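Ticket 463 - Murnevach planner, bun transfer
Opened March 2024. Component: grasp ranking

Planner stalls after "select target" and sulks for 18 seconds. Wrist stream is alive. 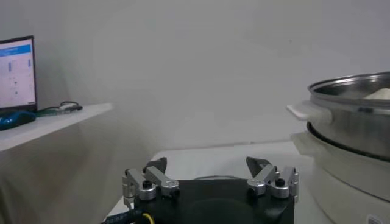
Wrist view, pot at right.

Treltard segmentation likes shiny steel a bit too much. Raised its mask threshold.
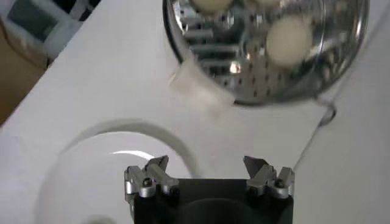
Still stalls. Rolled Jiang back 2 releases, which cured a warning I was fond of.

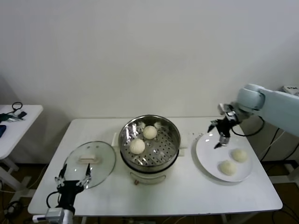
Log says every grasp is "equally excellent." Flattering, useless.

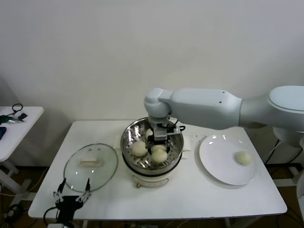 Tie-breaking is my suspect. With four buns clustered in the basket and the gripper down between them, scores come out identical. Added a clearance term; rerun pending.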